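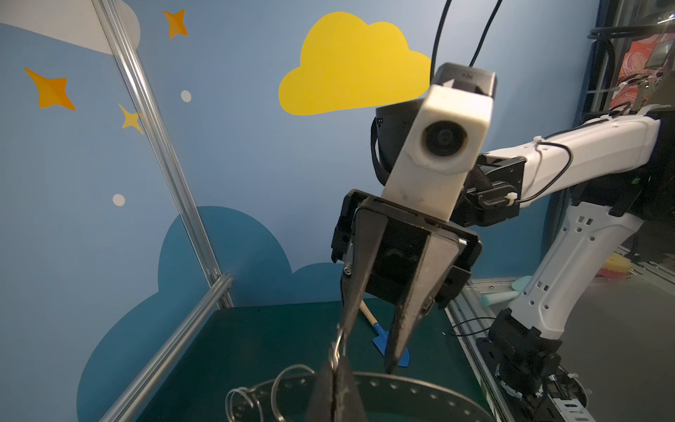
I have now spent most of December arguing with gripper pads, and the pads are ahead.

Some background for anyone who came here for the bread posts. I run a two-arm bench setup, both arms carrying parallel-jaw grippers and a wrist camera, and for a while now I've been meaning to settle which finger pads to keep. I had the stock ones the fingers came with, and I had a set from Lundurik, a small shop that will sell you rubber in four hardnesses and then email you to ask how it went. (Fine, since you asked. Keep reading.)

My plan was to test on objects that had embarrassed me before. Foam blocks are no use for this. Anything can pick up a foam block. I wanted thin wire loops, because they slide over each other, twist when you squeeze them, and offer a flat pad almost nothing to hold. Then I wanted the loops to go into a perforated metal pot, because the rim has a row of little holes in it and a loose bit of wire will find a hole the way a sleeve finds a door handle.

Kiros Negussie said this was a silly test and that I should be using something with a spec sheet. Kiros has a drawer full of machined cylinders. I have a kitchen.

So, the stock pads first. They're hard and a bit shiny, and they did better than I remembered. On a single loop they'd close, hold, and lift without fuss. On a bundle they'd get hold of the outside loops and leave the rest to their own devices. Raising the grip force helped until it started bending things, and I stopped there, having paid for the wire.

The Lundurik pads in the softest grade were wonderful for one afternoon. The loops sank in a little and stayed put, even when they dragged against the rim. Then the rubber took a set, with a neat little groove across each pad, and from then on every loop wanted to sit in that groove whether or not the arm was lined up with it. I turned the pads around and got a second afternoon out of them. That was the end of that.

The next grade up is what I've settled on, more or less. It gives less, it grips a bit worse on the first day, and it's the same on the tenth. I logged 205 lifts with it before I got bored of typing "ok" into a spreadsheet. It dropped 17. Most of those were at the rim, when a loop snagged and the arm kept going with the serene confidence of a machine that can't feel a thing.

Which brings me to the cameras. I'd been blaming the pads for misses that belonged to the view. Thin silver wire against a polished steel pot in dim light is a rotten thing to ask a small lens to sort out, and a wrist camera gets its own fingers in the way just when you care most. The second arm's camera can help if you park it looking back across at the first one. I tried this mostly out of spite and it was the best change of the month. It costs you an arm, of course. Mine was going to be holding a toy shovel for a different test, and that test is now on hold.

Lensa Assefa has asked twice why I don't just turn the lights up. I did. The pot turned into a mirror and I got a very nice look at my own ceiling.

Still on the list: the Dinsa fingertips with the ridges, which Bereket Yilma swears by for cable work and has promised to lend me, and a controller setting that is supposed to ease off when the fingers meet resistance. The manual gives it 2 paragraphs, and the second one tells you to read the first.

If you've tried ridged tips on thin wire, leave a comment. If you've got a soft pad that survives past the weekend, leave a comment with the part number.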